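The brush that wants a place of its own

Every spring the cleaning aisle fills up with new handles. This April it is the turn of the long-handled scrub brush, and the makers would like us to believe that a stick with bristles has been rethought.

Helletti's catalogue gives its brush a double page and claims 200 hours of design work. Plurnwood promises 60 per cent less effort, without saying less than what. Fusturholm sells a set of brushes, one each for the sink, the bath and the bottom of the bin, and a rack to hang them on. The rack costs more than the brushes.

I have my doubts. My mother scrubbed her back step with whatever was under the sink, and the step came up well enough. When I asked Kurup, a small shop that has sold household goods for years, which brush people come back for, the answer was the cheap one. It goes for 68 pence - or did until last Friday, when it went up.

There is one part of the sales talk I will half accept, and it concerns shape. A good handle should be wide where the palm pushes and slimmer where the fingers close. Most cheap brushes are the same thickness all the way down and turn in a soapy hand.
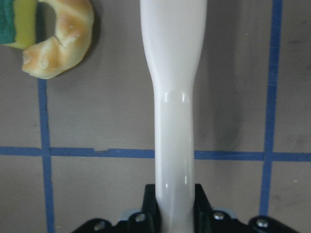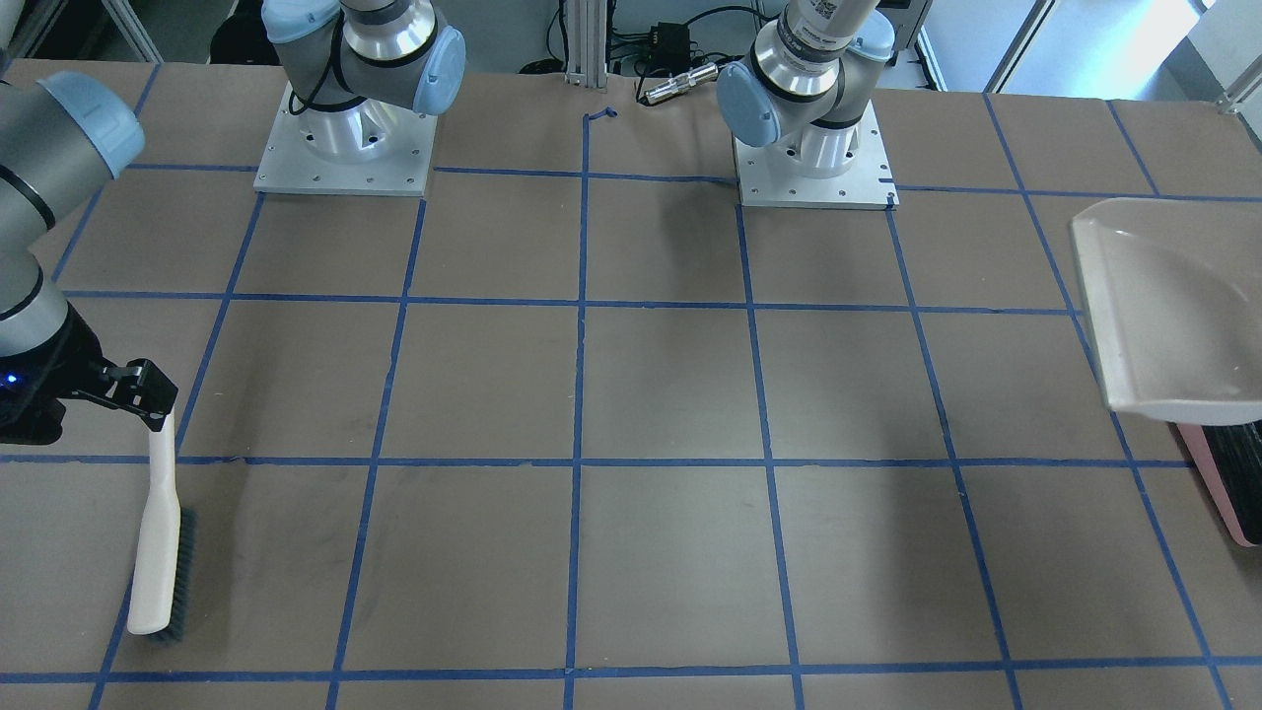 Bristles are where the money ought to go, and seldom does. Soft ones flatten within weeks, and stiff ones will mark an enamel bath. Colour tells you very little. The white brush in the second picture has dark grey bristles in a strip along one side, a pairing that hides grime on the part that collects it and shows it up on the part you hold. I would sooner have it the other way about. Fusturholm says its bristles are good for 100 washes, but I have yet to meet anyone who keeps a tally. Mine get thrown out when they start to smell, and the rack is still in its box.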